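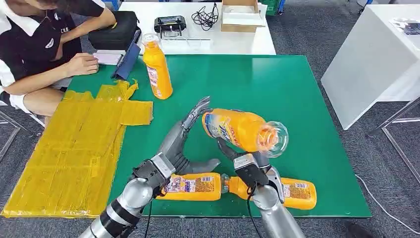

Fig. 1. Bottle task, head view: right hand holding a bottle, left hand open.

Unit 4. Demonstration by remote control

4.1 Two ways to show a task
In hand guiding, the operator takes hold of the arm and moves it through the task while the joint angles are logged. In remote control, the operator moves a separate device and the arm follows. Hand guiding is awkward with two arms and jointed fingers, so this unit uses remote control only.

4.2 What is recorded
Each demonstration (an "episode") stores joint positions for both arms, finger commands and the head camera stream. Arm and finger data are logged at 25 Hz. Camera images are matched to the nearest arm sample by time stamp.

4.3 The Idisdale set
The coursework uses the Idisdale set: 2,716 episodes, of which 1,454 involve both hands. Bottles in the set may be upright or lying down at the start. Label each two-handed episode with four phases:
reach
grasp and lift
second hand approaches
release

Fig. 1 shows a bottle held in the air with two others lying below it. A single image does not fix the phase; check the finger commands on either side of it.

4.4 Exercise
Label 20 episodes before the April lab. Mark unclear boundaries with a U.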